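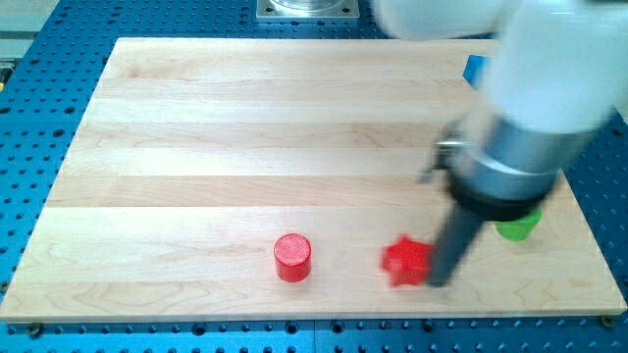 Tablero de madera con dos piezas rojas, un cilindro y una estrella.

Incidencia: el escrutinio provisional de Gistunell no cuadra
Estado: cerrada (por agotamiento)
Asignada a: Syahrul Pasaribu

9:10. Llama la junta municipal. La web da 43 votos a la candidata Morais en la mesa 2, y el acta en papel da 30. Los de Morais no han protestado. Los de Alletti, sí.

9:25. Reviso el volcado. El acta se cargó bien. Vacío la caché, que es lo que se hace cuando no se sabe qué hacer. Sigue en 43.

10:40. Nota de prensa de Alletti: "manipulación informática". Me entero por la radio de que soy una trama.

11:05. Nneka Eze compara las columnas. El módulo de publicación ordena a los candidatos por apellido y la plantilla de la mesa 2 los ordena por número de lista. A Morais le salían los votos de Dulletti, y a Dulletti los de Morais. Los de Alletti estaban bien desde el principio.

11:30. Corregida la plantilla. Republicado. Comparo con el papel las demás mesas: coinciden.

12:15. Alletti pide que se investigue por qué hemos corregido el error tan deprisa.

13:00. Enviada la explicación a los tres partidos. Contesta uno, para preguntar si se puede abrir el adjunto desde el móvil.

Pendiente: fijar el orden por código de candidatura antes del pleno de agosto. El registro admite 300 caracteres por observación, así que las alegaciones de Alletti van en papel.

Comentarios

vecina_del_puente: ¿Y mi voto en cuál de las columnas está?

Ramon P.: Si llega a ser al revés, no lo corrigen.

tecnico_jubilado: Ordenar por apellido. Madre mía.

Última actualización: 18:20

Buscar en incidencias... Escriba mesa o municipio Buscar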